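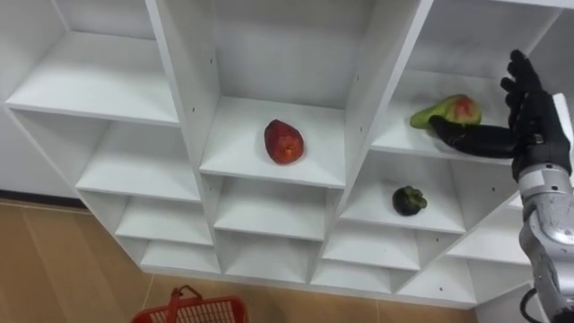
How to Ripen and Store Fruit on an Open Cubby Shelf

Posted 12/2/20

A cubby shelf works well for fruit that shouldn't go straight into the refrigerator. Each kind gets its own compartment, air moves around it, and you can check everything at a glance. A bowl does the job for a day or two, but the fruit at the bottom gets bruised and forgotten.

What you need

A shelving unit with smooth panels that wipe clean. White shows juice spots early.
Shelf pins, if your unit has adjustable boards.
A soft cloth, dish soap and white vinegar.

Step 1. Pick the spot

Keep the unit out of direct sun and away from the stove, the dishwasher and any heating vent. Ours is a Standside unit on an inside wall. If it is taller than your waist, anchor it to the wall before you put anything on it.

Step 2. Set the shelf heights

Mangoes need very little height, so most people set the boards too close together. Leave enough room to get your whole hand in beside the fruit and lift it from underneath. Move the pins up a hole or two if your knuckles brush the board above. Check that all the pins for a board are at the same level, or round fruit will roll.

Step 3. Clean the boards

Wipe with warm soapy water, then with a mix of one part vinegar to three parts water. Dry fully.

Step 4. Place the fruit

Lay mangoes on their sides, one to a cubby if you have the space. Put the ones that still need time on the upper shelves and the ones to eat first at the front of a shelf you pass often. Skin color is a poor guide, as many mangoes stay green at one end when ripe. Press gently near the stem instead.

Mangosteens go on a lower shelf with the green cap left on. They don't ripen much after picking, so plan to eat them within a few days. The rind should give slightly under your thumb. A rock-hard one is usually past eating.

Leave some compartments free. You will want them when you sort.

Step 5. Check once a day

Turn each mango a little so it doesn't rest on the same place. Pick it up with your palm around the side and your thumb below. Don't pinch the ends. Anything soft moves to the refrigerator, and anything leaking goes out, with the board wiped right away.

In hot weather, check morning and evening.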